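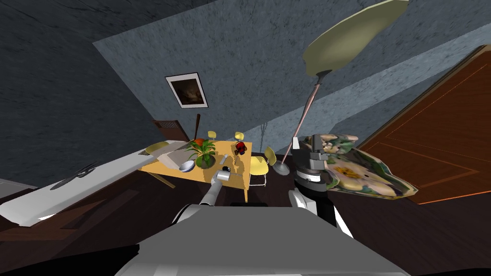
Minutes of the Grindia Catchment Modelling Group
September meeting, 10.00

Present: representatives of the drainage board, the modelling team, Gratex (survey contractor), the highways drainage section and the landowners' panel. Apologies were received from the water company.

1. Minutes of the previous meeting
Accepted with one correction. Under item 4, "culvert invert" should read "culvert soffit". The level quoted there was right and stands.

2. Matters arising
The gauge at Gallagher Bridge has been returned to service. The logger clock had drifted and the record for the affected period is to be shifted before it is used for calibration. The modelling team asked that the unshifted file be kept as well, under its original name. Agreed.

The landowners' panel had asked whether the old mill leat still carries water in winter. Gratex found the upper end blocked with silt and the lower end open to the river. It will be treated in the model as a backwater only. The panel did not agree with the word "blocked", as one member's field drains still discharge to the upper length. Gratex to go back and look at it after heavy rain.

3. Survey progress
Gratex reported that 951 channel points have been delivered, covering the main river from the bridge down to the tidal flap. Tributary sections are outstanding. Access to the left bank above the pumping station was refused in the summer owing to stock in the field, and has now been granted.

Points taken under tree cover have a poorer vertical fix and are flagged in column F of the delivery sheet. The drainage board asked that these not be used for bank crest levels. The modelling team said three of the flagged points are the only crest levels available on that length, and proposed using them with a note. Accepted until the resurvey is in.

The datum shift applied to the older cross-sections was queried. It was applied twice on sheets 6 and 7. Corrected sheets were issued during the meeting.

4. Model build
The Sketari build is at version 9. Changes since version 8 are: revised spill units at the weir; roughness values on the lower reach split between summer and winter; the pumping station rules taken from the operator's log in place of the design note.

Run times remain long. The full winter run does not finish overnight on the present machine. The modelling team prefers to keep the full channel detail and coarsen the floodplain grid away from the village. The highways section has no objection so long as the road low point by the chapel stays on the fine grid.

Instability was reported at the tidal flap on the falling tide. The flow oscillates between open and closed states over successive time steps. A small minimum head difference has been added as a trial, and the oscillation is reduced though still visible in the results at the upstream node. The drainage board pointed out that the real flap does chatter at low heads and that some of this may be genuine. No action beyond recording it in the model log. 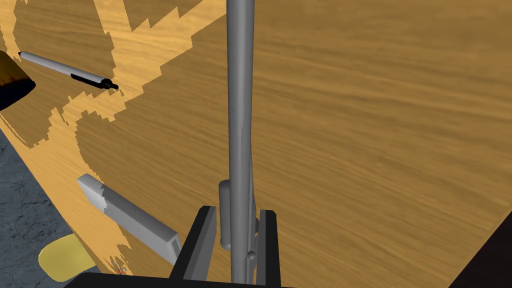

5. Draft flood extent maps
The draft extents for the lower reach were exported straight from the coarse grid, and the drainage board considered them unsuitable for issue to landowners in that form. The outline is stepped where it should follow the contour. The paler patch of wood in the tabletop has much the same kind of edge, jagged and stair-stepped, with darker areas left inside it as islands, and a reader given a map drawn like that will ask why one corner of a yard is wet and the next is dry. The modelling team proposed to intersect the water surface with the full ground model and redraw the outline from the result. Dry islands smaller than a set area would be filled. The panel asked that none be filled where there is a building on them. Agreed, and the threshold to be stated in the map key.

It was noted that smoothing the line by eye in the drawing package had been done on an earlier study and could not be reproduced afterwards. It is not to be done here.

Colours: depth bands to be kept to a single hue, darkest for deepest. The draft used green for shallow water and this was read as grazing by members of the panel.

6. Calibration
Two events have been run. The winter event matches the peak level at Gallagher Bridge well, but the recession is too fast. The summer event peaks early. The team suspects the weed growth is underestimated in the summer roughness, and will test this before altering the inflows. The highways section holds dated maintenance records for the weed cut and will send them.

Wrack marks from the winter event were levelled by Gratex. One mark on the garden wall below the weir is well above its neighbours and was thought to be splash or to belong to another event. It will be shown on the long section and left out of the fit.

7. Budget
The remaining survey allowance stands at 2,000 pounds. The tributary sections are within the contract price. The resurvey of the flagged crest points is not, and will be charged to the allowance. Gratex to quote before going out.

The landowners' panel asked whether printed maps could be charged to the same line. The drainage board replied that printing sits under its own publications budget.

8. Any other business
The file naming on the shared drive is inconsistent. Result files are to carry the model version, the event and the run number, in that order, with no spaces. Older files will not be renamed.

The tide table used for the downstream boundary is the predicted one. The water company is understood to hold observed levels at the outfall. The drainage board to ask for them.

The projector lead is to be replaced.

9. Actions
Modelling team: shift gauge record and keep original; redraw extents from ground model; test summer roughness; add map key wording.
Gratex: revisit mill leat; complete tributary sections; quote for crest resurvey.
Highways section: supply weed cut records.
Drainage board: request observed outfall levels; replace projector lead.

The meeting closed at 12.25. The next meeting will be called when the tributary sections have been delivered.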